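Double-shift schooling

Double-shift schooling is an arrangement in which one school building serves two separate sets of pupils on the same day, usually one in the morning and one in the afternoon. It is found wherever children have arrived faster than bricks. Governments tend to introduce it as a temporary measure, and it has proved one of the longer-lived temporary measures in public life.

Apples and oranges on a pink plastic sheet.
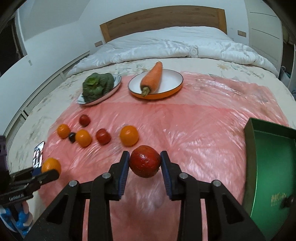
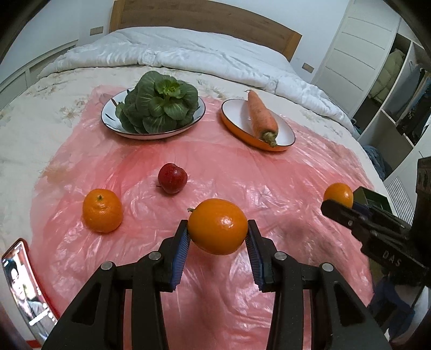
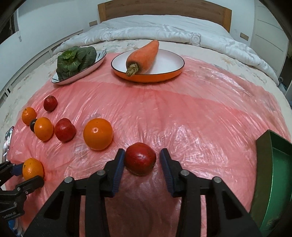
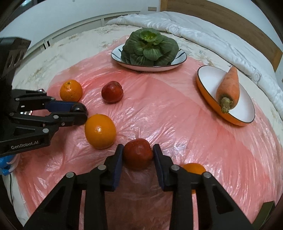 Do both shifts have the same teachers?
Practice varies. In some systems each shift has its own staff and its own head, and the two may meet only on the stairs. In others the same teachers work both halves of the day for extra pay, a plan which looks excellent on a budget sheet and less so at four in the afternoon.

Forms

The simplest form is the end-on shift, in which the first group goes home before the second arrives. Under overlapping shifts, the second group turns up while the first is still there, and the playground is used as a sort of waiting room. Rotating shifts swap the groups over every term or every month, so that the early start is shared out fairly and every family is inconvenienced in turn.

Younger children are generally given the morning, on the grounds that they are awake anyway.

The Drarkholm scheme

The town of Drarkholm adopted double shifts after its second primary school was closed for roof repairs. Laizer School, built for 400 pupils, took in a further 161 from the neighbouring district of Gotine. The plan was to run for one term. It ran for 8 years, during which the roof was repaired, found to be the wrong roof for the walls, and repaired again.

Lessons were cut to 30 minutes apiece to fit two timetables into the daylight. Parents complained first about the short lessons and later, when single shifts were about to return, about the loss of free mornings. The last afternoon session was held on Friday, October 1, 2021. A brass bell rung between the shifts is kept in the school office, where it is used as a doorstop.

Sabina Sheikh, whose study of the scheme is the only one of any length, found that the afternoon pupils did slightly worse in arithmetic and considerably better at football. She blamed the first on tiredness and offered no view on the second. Her longest chapter concerns desks. Each desk had two owners who never met, and the notes they left one another under the lids included homework answers, a running game of noughts and crosses and one lengthy dispute over a ruler.

Criticism

The usual objection is that pupils get less teaching time, which is true wherever the school day has been shortened to make room for the second group. Clubs, libraries and school meals also suffer, as there is seldom a free hour in which to put them. Buildings wear out sooner, and cleaning has to be done in the gap between shifts, if there is a gap.

Supporters reply that the alternative is often no school place at all. In Taltberg, where a proposal for double shifts was rejected in April after a noisy public meeting, the children concerned were placed on a waiting list, and the waiting list was later divided into two.

See also: Class size; School timetable; Multigrade teaching; Portable classroom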